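Right handheld gripper won't let go of cloth, and trailing cable keeps snagging

Asked by Elsa Magnusson in Handheld grippers and teleop
2 answers, 23 views

We record tidying tasks with a pair of handheld grippers, one in each hand, marker cube at the base of each. Software is Plundum. The left one has never given any trouble. Since November the right one has had two faults and I can't tell if they are related.

Fault one. When it closes on thin fabric the jaws sometimes don't open again. The trigger comes back but the fingers stay shut and I have to work the cloth out by hand. With an orange T-shirt I get it most sessions, usually after the cloth has worked its way into the slot in the body.
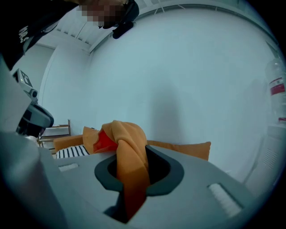 I have had the finger covers off and cleaned the ribbed pads. No change. Towels and thicker things are fine.

Fault two. The cable on the right gripper hangs down to the floor, and twice I have trodden on it while stepping sideways. The second time the gripper dropped out of tracking for a moment and the take was lost. The light was still green afterwards so I carried on, but I'd like to know whether I should have.

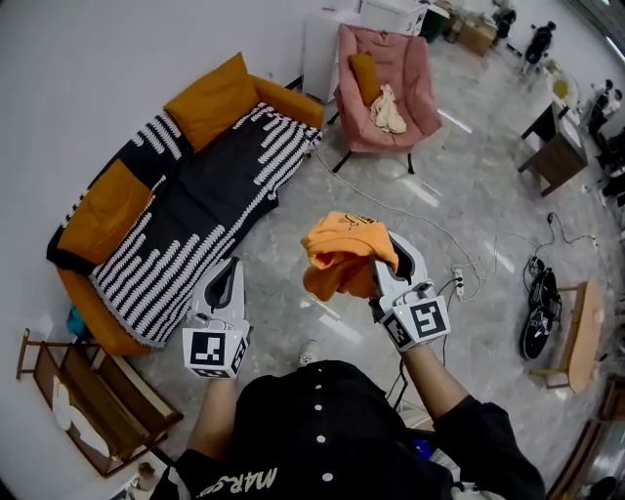

What I have tried
- Swapped the cable for the spare
- Restarted Plundum between takes
- Recalibrated both marker cubes
- Slower closing speed (a bit better, maybe)

Is there a known cause for the jam, or does it need to go back to Prarkstead for repair?

Answer 1, from hepburn_lab

had the same, it's the spring. get a new spring

Answer 2, from Tõnu Kivi (accepted)

I'd treat them as two separate problems.

The jam is most likely fabric getting into the linkage behind the fingers. A thin T-shirt folds up small and gets drawn in when you squeeze hard. A weak spring makes it worse, so the answer above may be partly right, but I replaced mine and still had jams. 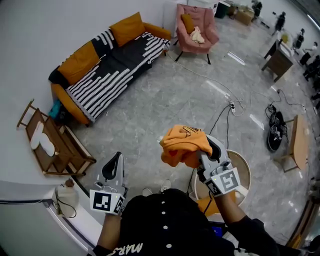 Pick up less cloth and take it with the tips only. If it does lock, stop the take and unplug the gripper before putting your fingers anywhere near the jaws. Don't pull on the cloth. I did that and bent a pin, and the repair took 30 days.

For the cable:

1. Clip it to your sleeve at the wrist and again above the elbow, with enough slack to straighten your arm.
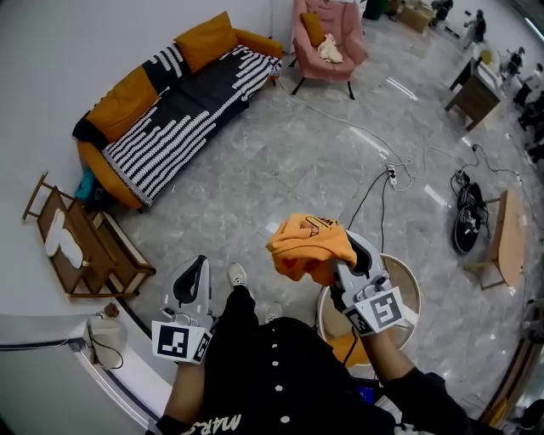

2. Run it up to the shoulder and down your back, so it reaches the floor behind you.
3. Move any power strip out of the area you walk in, or tape the leads flat.
4. Wiggle the plug at the gripper end. If tracking drops, the socket is damaged and a new cable won't help.

On the green light - on mine it only shows power. It stayed green with the data side dead, so check the live view in Plundum before each take.

Comment from Elsa Magnusson: Step 4 was it for the dropout, the socket is loose. Sending it back. Tips only has helped with the jam but I still got one this morning.

Comment from Tõnu Kivi: Ask them to look at the linkage while they have it open. Nonard do a fabric guard that fits over the slot but I haven't tried it.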